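Chapter 8
Two Hands, One Stack: Segmenting and Aligning Bimanual Demonstrations

I'll admit I put off writing this chapter. The earlier ones had clean math and tidy plots, and this one has paper cups in it. But if you want to learn how software turns a pile of recordings into something a policy can train on, cups are about as good a teacher as I've found (cheap, light, and very willing to misbehave!).

So we'll work with one task all the way through: handling nested paper cups with a pair of hand-held grippers, seen from the head and from the tool. 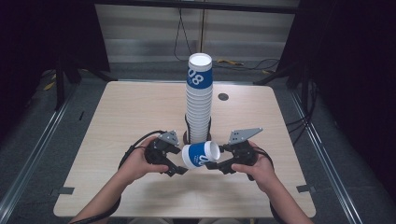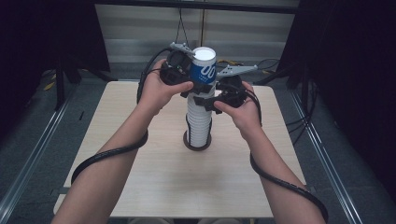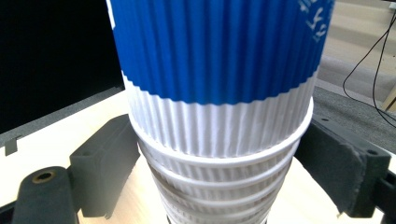 Nested paper cups and hand-held grippers, from two head views and one gripper view.

When I first tried to write a parser for this kind of data, I figured the hard part would be perception. Find the cup, find the rim, done. Marcelino Trindade, who shared my office back then, let me go on believing that until February and then asked me a very simple question: when does a grasp start? Is it when the fingers begin to close? When they touch? When the object would move if you pulled? I had 400 recordings on disk and no answer, and every label I had made up to that point quietly assumed a different one.

We'll get to my answer in Section 8.2, and you're welcome to disagree with it. What matters for now is that you pick a definition, write it down in the config, and let the code apply it. My own labels drifted over a single afternoon. The code's didn't.

The second headache is time. Each gripper has its own camera and its own clock, and the head view has a third. In the tool we'll build here, Kekana, all three streams get resampled onto one timeline before anything else touches them. I used to do that step last. Elmarie Du Plessis reviewed an early version and found a place where the left hand was letting go of a cup 10 frames before the right hand had it, and I spent a whole evening hunting for a planning bug that was really an offset in the file header. Do the alignment first, please.

Then there's the stack itself. Nested cups look alike, and from the side a lot of what you get is one rim after another. A detector that does beautifully on a single cup will happily report one tall object, or a different number of objects in every frame. We'll try three ways of handling this: tracking only the top cup, fitting the repeated rims as a pattern, and skipping object detection altogether so the policy learns straight from pixels. I have a favorite, but I'll keep it to myself until you've run all of them.

What you'll need before starting:

Python and the Pendov reader from Chapter 3
The practice set, zodwood_cups, with 522 short episodes
Your transform code from Chapter 6 (if yours never passed the round-trip test, fix that now, it will bite you)
A notebook for writing down your definitions, paper is fine

8.1 What counts as an episode?

Let's begin with the dullest question, where to cut. A raw recording runs from the moment someone presses start until they remember to press stop, and a fair bit of it is people shifting their feet and getting a better hold on the handles. Open the first file in the practice set and plot both finger openings against time. You'll see long flat stretches with short dips between them, and your first instinct will be to cut at the dips. Go ahead and try it, then compare your cuts with the ones in the answer file before you read on.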